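Progress report: staff conference and trade day, Plustdale site
Prepared for: Head of Corporate Services
Prepared by: Edgars Kütt, events and facilities planning
Reporting period: to the end of January

1. Summary

Planning for the combined staff conference and trade day is on schedule in most respects. The venue is contracted, the outline programme is agreed and the catering tender has closed. Two matters are behind plan: coach transport from Flitisthorpe, and the registration system. Neither affects the event date at present. Spending is within the approved budget and no extra funds are requested in this report.

2. Venue

The hire agreement with the Plustdale hall was signed early in the period. It covers the main hall, the two side rooms and the loading yard, with access from 6 am on the day of the event. The evening before is also included for set-up, which was not in the first quotation and was added at no charge.

The hall has a bare concrete floor. Carpet tiles were priced for the whole area and found to be poor value. The present plan is to carpet the seated area only and leave the exhibition side as it is. The hall manager has confirmed that floor fixings are not permitted, so all stands must be free-standing or weighted.

Heating was raised as a concern at the second site visit. The hall's own heaters need 60 minutes to bring the main space up to a usable temperature, and they are too loud to run during speeches. They will be switched on at opening and turned off before the first session. A second reading will be taken once the carpet and seating are in place. 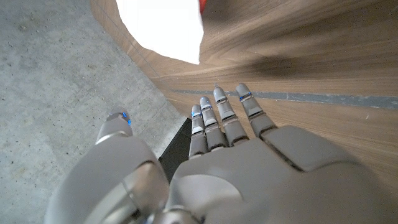

Grey robotic hand with a blue light at the thumb tip, concrete floor to the left.

3. Programme

The outline programme has three parts: a morning plenary, a working lunch with the exhibition open, and an afternoon of parallel sessions in the side rooms. Departments were asked for session proposals and 12 were received. Six have been accepted. The remainder either overlapped with accepted sessions or needed equipment that the side rooms can't support.

The plenary has been shortened. Feedback from the last conference was clear that the opening speeches ran too long, and the item most often named was the financial review. This will now go out in writing beforehand, with time for questions kept on the day.

The outside speaker for the closing session has accepted in principle. The fee is within the sum set aside. A written agreement is still outstanding and is listed under risks below.

4. Catering

Three caterers were invited to tender and two replied. Kongkaew was preferred on both price and menu. Its offer includes crockery, staff and clearing, where the other bidder priced crockery separately. A tasting was held at its premises and the notes are on the shared drive.

Points still open with the caterer:

Hot food. The hall kitchen has limited oven space. Kongkaew proposes to cook off site and hold the food in heated cabinets, which requires two further power points near the serving tables.

Dietary needs. The final list can't be issued until registration closes.

Waste. The hall charges for general waste by the bin. Food waste will be taken away by the caterer.

5. Exhibition and display furniture

Stand layout has been through two drafts. The second draft widens the central aisle and moves the serving tables to the far wall, so that the lunch queue doesn't cross the entrance. Tenetti will supply the tables, panels and lighting on a single hire. Its delivery slot is the evening before the event, with collection after close.

Wooden tables have been chosen over the folding plastic type. The difference in hire cost is small and the folding type was marked down in the last post-event survey for wobble. Table coverings have been removed from the order. 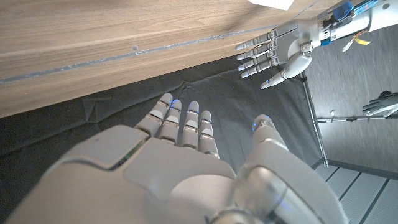 Back of a robotic hand, fingers extended towards a wooden surface.

Power remains the main limit on the exhibition side. The hall's electrician has supplied a circuit plan, and stand positions will be matched to it before exhibitor packs are sent out. Exhibitors will be asked to declare their equipment in advance - late additions on the day will be refused if the circuit is full.

6. Budget

Spending to date consists of the venue deposit, the catering deposit and printing of the first notice. The contingency stands at 2,000 pounds and has not been used. The additional power points are expected to be the first call on it. A quotation has been asked for.
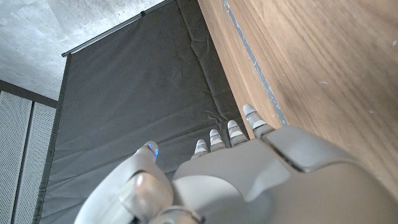
7. Risks and delays

Transport. The coach firm used previously no longer runs from Flitisthorpe. Two others have been approached and one has replied. If no contract is in place by the next report, staff will be offered mileage and car sharing instead.

Registration. The online form was delayed by a fault in the payroll number check. A corrected version is being tested by the office team.

Speaker. The written agreement is to be chased weekly. An internal speaker has been identified as a substitute.

8. Next period

Confirm coach transport or adopt the fallback. Open registration. Issue exhibitor packs with the final layout. Agree the power work with the hall and the caterer. The next report will include the draft running order and a revised cost table.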